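Rapport d'avancement, aménagement des bureaux Sindeo
Deuxième étape, à l'attention de la direction

Depuis le dernier point, le plateau a vraiment changé de visage et je suis ravie de pouvoir enfin écrire autre chose que « en attente de livraison » ! La peinture est terminée dans l'espace commun et dans 3 bureaux individuels. Le bleu paon que nous avions choisi au printemps me faisait un peu peur sur l'échantillon, je l'avoue. Sur le mur du fond, avec la lumière du matin, il est superbe : profond, jamais triste, et il donne tout de suite envie de s'asseoir là pour travailler. Les autres murs restent dans le blanc cassé prévu (deux couches ont suffi, sauf autour des fenêtres où l'ancien vert transparaissait encore).

Côté mobilier, les tables Dramitz sont montées, avec leurs piètements laiton qui répondent très bien aux poignées des placards. Les fauteuils Avram ont été livrés au complet, soit 40 assises, dans le tissu moutarde. Tout le monde veut le sien ! J'ai dû coller des étiquettes sur les dossiers pour éviter les migrations d'un bureau à l'autre avant la fin de l'installation. Deux d'entre eux avaient une roulette dure, le fournisseur nous envoie les pièces et cela n'entraîne aucun frais.

Le mur d'inspiration, que j'attendais plus que tout le reste, est posé près de l'entrée. C'est un grand panneau de liège tendu de lin naturel, assez large pour que plusieurs équipes y épinglent leurs échantillons en même temps. Nous avions hésité avec une version magnétique, plus lisse, mais le lin apporte une chaleur que le métal n'aurait pas eue, et les punaises dorées font leur petit effet. Il manque encore la tablette du bas, commandée dans une longueur trop courte et repartie aussitôt chez le menuisier.

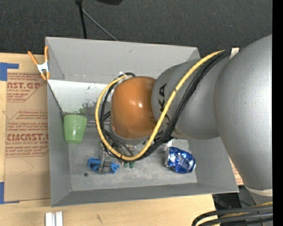 Pour les luminaires, nous avons retenu les suspensions Fulia en verre fumé au-dessus de la grande table, et de simples appliques orientables dans les bureaux. Les essais faits vers 17 heures m'ont convaincue : la lumière est douce, on lit sans fatigue et les écrans ne renvoient presque aucun reflet. Il faudra en revanche remonter légèrement la suspension du milieu, car les plus grands la frôlent en se levant. L'électricien repasse de toute façon pour la prise de sol oubliée côté fenêtre, il fera les deux dans la même visite.

Un mot du rangement, qui était le point faible de l'ancien plateau. Les placards bas courent maintenant sous toutes les fenêtres et libèrent complètement les murs. J'ai gardé les vieilles étagères en chêne de la salle d'archives : poncées et huilées, elles sont plus belles que tout ce que j'aurais pu trouver en catalogue, et elles accueillent déjà les livres de tissus et quelques plantes (un pothos qui part dans tous les sens, je l'adore).

Budget : l'enveloppe décoration est presque entièrement engagée. Il reste 1000 euros sur cette ligne, que je propose d'affecter au tapis du coin lecture. J'ai repéré un modèle en laine bouclée, écru, avec un liseré du même bleu que le mur, et il entre exactement dans la somme. Si vous préférez garder cette réserve pour les stores du côté sud, je peux attendre, mais j'aimerais une réponse avant la prochaine commande groupée pour bénéficier du port offert.

À faire avant la fin décembre : pose de la tablette, réglage des suspensions, remplacement des roulettes, vitrophanie de la salle de réunion (le motif à fines rayures est validé, le bon à tirer est parti) et choix des patères pour l'entrée. J'ai trois modèles en laiton sur mon bureau, passez les voir quand vous voulez !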